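Laundry basket

A laundry basket is an open or lidded container used to hold clothes before washing or to carry them to a line or dryer. The word hamper is sometimes used for the taller kind that stays in one room.

Materials

Early baskets were made of willow or split cane. Plastic became common in the twentieth century, as it is light and does not snag cloth.

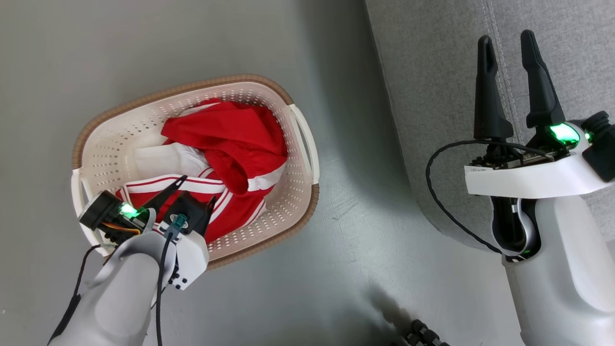

Most household baskets are wider than they are deep, so that they can be carried against the hip. Holes in the sides let air reach damp clothes and reduce musty smells. They may be small ovals set in rows, as on a white plastic basket with a handle at each end, or long slots. Lined wicker baskets hold in more moisture and are better suited to dry items.

Sorting

Clothes are usually sorted by colour and by the heat they can stand. New red cotton may lose dye in the first few washes and is kept apart from whites. Garments that combine the two colours are washed cool and dried without delay.

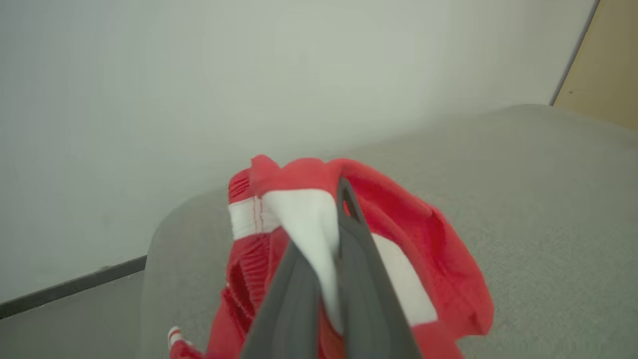

Regional forms

In Flimcombe, willow baskets with a single hooped handle were sold at the Thursday market. The maker Zerrin Değirmenci listed 13 patterns, 5 of them with lids. The Kahraman works later copied the largest in plastic.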